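Site visit: Skincombe returns and sorting hall, August

Entry is through the Cumard Road gate. Nkechi Akpan runs intake; Lawal Etim handled the floor tour, which took 25 minutes.

Mixed household goods arrive loose and are tipped into gray bins with sloping walls. Bin contents are not pre-sorted by material or size. Storkemia supplies the label stock, and Bashir collects rejects at 12 and again at close.

Racking covers the north wall — 132 positions, all at waist height or above.

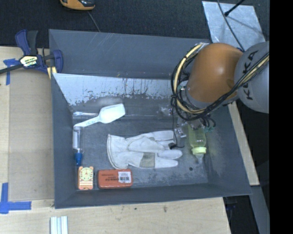 Soft items such as work gloves go to textiles. Baby bottles and scoops go to rigid plastics, with bottles held back for a second check of the collar and tip. Bin walls scuff quickly, and worn bins are rotated out at the end of the month.

Next stop was the label bench.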